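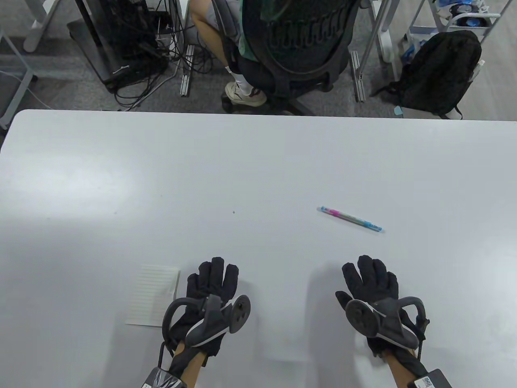
17th November

The boiler came back on at half past six this morning and I lay there listening to it knock its way through the pipes like an old friend coming up the stairs. I had told myself I would get up early and finish the marmalade labels, but it was so nice to be warm again that I stayed put until nearly eight, and then of course I was behind all day. Never mind. It was a good day anyway, or at least a full one.

I walked into Vindstead the long way, along the river, because the short way is still dug up outside the bakery. The water is very high for this time of year and the color of strong tea. There were ducks sitting on the picnic bench (on the seat part, quite properly, as if waiting for sandwiches) and I stood and watched them longer than a person with a shopping list ought to. I had gone in for pears, thread, a birthday card and stamps. I came home with pears, a birthday card, and a secondhand bread tin from Lowther, the hardware place by the bridge, and had to go back out after lunch for the stamps. The thread I have given up on until next week.

The tin is lovely, though. It's a long narrow one with folded corners, a bit dark on the bottom, and it cost 3 dollars. I have wanted one like it ever since I left my mother's behind in the apartment on Mekance Street, which I still think about more often than I should. She used to line hers with butter paper she saved in the refrigerator door, and you could tell which loaf had come out of it by the little crease along one side. I washed it twice and dried it in the oven, and then naturally I had to make something in it.

So, the rye. I went back to the recipe from March, the one I wrote on the back of the water bill, which says 690 grams of flour and then, in a different pen, "too much??" with two question marks. I have no memory of writing that. I followed it anyway and the dough was stiff as a boot, so I suppose I was right in March and should have listened to myself. I worked in more water a spoonful at a time, with my sleeves sliding down and the phone ringing in the other room, and eventually it came around and felt like dough again. It went in just after four, when the light was going, and the whole downstairs smelled of caraway by five.

While it baked I read 82 pages of the lighthouse book. I had been stuck on the same chapter for so long that the bookmark left a dent! The middle part is all about the supply boats and what they carried out in winter, coal and lamp oil and once a piano, and I liked it so much that I nearly missed the timer. I do wish they would say what became of the piano. Maybe it comes up later.

The bread is a little flat on top and split down one side, and I ate the heel of it standing at the counter with too much butter, well before it had cooled. It needs more salt. I will write that on the water bill before I forget, and cross out the question marks while I'm there.

Other things, so that I have them down somewhere. The geraniums are in from the porch and looking sulky. I paid the Drekix bill, 129 dollars, which is higher than last time, and I want to call them about it when I feel patient. The gray cat from across the street has been sleeping in the wheelbarrow again, so I put an old towel in there, folded over so the dry side stays up. And I still owe my sister a letter. She wrote me four whole pages about her new curtains and I have been meaning to answer properly, with the paint colors she asked for, and I think I'll do it tomorrow morning at the kitchen table with toast from the new loaf.

Wind getting up now. I should go down and bring the towel in from the line.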